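Dust sheet

A dust sheet, also called a drop cloth, is a length of fabric or plastic film laid over floors, furniture or work surfaces to keep off dust, paint and scratches. Most are white, gray or undyed, and they are sold folded or on a roll.

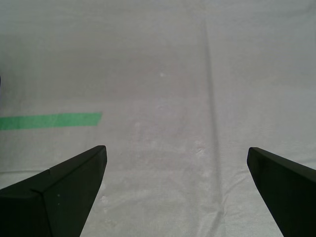
Pale woven sheet with a strip of green tape

Materials

Cotton twill is the traditional choice. It lies flat, stays put underfoot and can be washed many times, but thin grades let wet paint through. Canvas is heavier and slower to soak. Woven plastic sheeting is made from flat strands crossed over each other, often with a coating on one side. Plain film is the cheapest type and is usually thrown away after one job. Creases from folding can remain for days in the stiffer kinds.

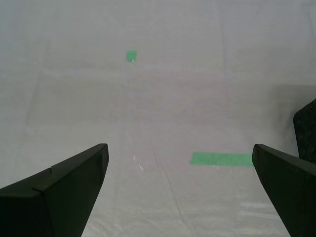 Use

Sheets are laid with an overlap at the joins and held with low-tack tape, which is meant to come away without marking the floor. On stairs, plastic is avoided as it slides. Small tools and loose parts are commonly kept in an open basket or tray so that they are not lost when the sheet is lifted. 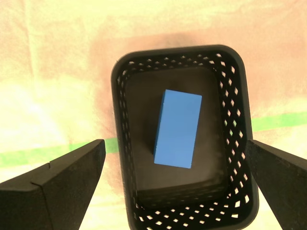

Folding is done toward the middle, so that dirt stays inside. Cotton sheets are shaken outdoors and washed without softener, which makes the cloth less absorbent.

Production

In the town of Purkham, the Ustell mill wove cotton sheets for decorators and at its peak turned out 4,000 a week on 32 looms. It closed after 19 years, when film had taken over most of the trade — the last order went to Jendovov, a furniture mover. A smaller works at Wei still makes canvas sheets to order, with a staff of 15.

See also: Tarpaulin, Masking tape, Canvas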